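Closing date: 28 Jan 2022, at noon

# Evening receptionist, Prostholm Baths

Prostholm Baths is looking for a part-time receptionist to cover the late shift at our front desk. The post is permanent, and we would like the new person to start as soon as their references are in.

The baths are on Trasau Street, in the old part of town. We have a 25-metre pool, a small teaching pool, a steam room and a row of slipper baths, which are still in use and still popular with walkers and people staying on the boats. The building is old and parts of it are draughty. The desk has its own heater.

## Hours and pay

- 14 hours a week, over four evenings
- Shifts start at 5.30 pm and end at 9 pm
- £10.40 an hour, paid monthly
- Paid holiday, in proportion to hours worked
- Free swimming for you and one other person in your household

The evenings are set out on a rota which we put up six weeks ahead. You can swap shifts with the other receptionists provided the duty manager has it in writing the day before. We close for two weeks in July to drain and clean the main pool. Half of that time has to be taken as holiday, and the rest is spent on paid work indoors, mostly stocktaking and painting lockers.

## What the job involves

You will take payments, answer the telephone, book lane hire and lessons, and hand out locker bands. You will also sell goods from the counter: goggles, swimming caps, armbands, towels, soap and shampoo. Bookings are made on a system called Plonar. It takes a few evenings to learn, and we will sit with you while you do.

At the end of each shift you cash up, lock the float in the safe and walk through the changing rooms with the duty manager. Lost property is written in the book and put on the shelf behind the desk. Wet things go in the drying cupboard first.

The slipper baths need a little more attention than the pool. Each booking is for 40 minutes. You give the bather a towel, a bar of soap and the key to the cubicle, and you ring through when there are five minutes left. Cleaning the baths between bookings is done by the attendant, but you may be asked to help if two of them fall free together.

You will not be asked to act as a lifeguard.

## What we are looking for

You must be able to:

- handle cash and card payments accurately
- speak to the public politely, including when they are cross
- use a computer for simple bookings
- lift a box of up to 10 kg from the floor to the counter
- get home safely after 9 pm (the last number 37 bus leaves from outside the library at 9.20)

It would help if you have worked on a till or a reception desk before. A first aid certificate would also be useful. If you don't have one, we will pay for the one-day course during your trial period, which lasts 13 weeks.

We need two references, one of them from an employer, a teacher or someone you have done unpaid work for. The post is subject to a criminal record check, and we pay the fee.

## Questions we have been asked

**Is there a uniform?**

We supply two polo shirts and a fleece. You wear your own dark trousers or skirt, and flat shoes with a grip. The floor by the turnstile gets slippery.

**Can I do this job alongside college?**

Several of our staff do. Tell us your term dates when you apply and we will look at how they fit the rota.
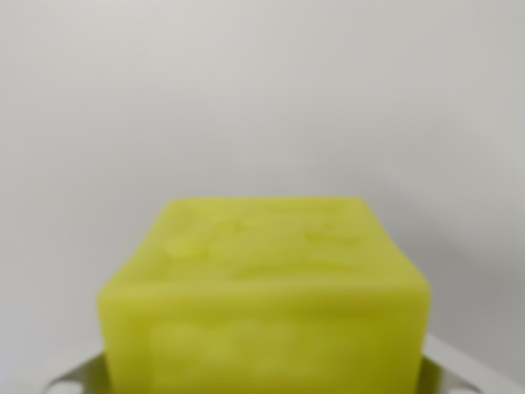

**Do I need to be able to swim?**

Swimming is not a requirement for this post. The receptionist works at the desk and does not go on to the poolside while the pool is open.

**Where do I park?**

There are no staff spaces. Parking on Trasau Street is free after 6 pm, and the Honorato Road car park has an evening rate. Bicycles can be left in the boiler yard, which is locked.

## How to apply

Pick up a form from the front desk during opening hours, or write to us at Prostholm Baths, Trasau Street, and we will post one to you. Please fill in every section. A CV can be attached but we do not accept one on its own.

Hand the form in at the desk or send it by post, marked "Reception post". Interviews will be held at the baths and last half an hour, with a short exercise in giving change. We will write to everyone who applies, whether or not they are asked to interview. If you need step-free access, say so on the form and we will meet you at the side door.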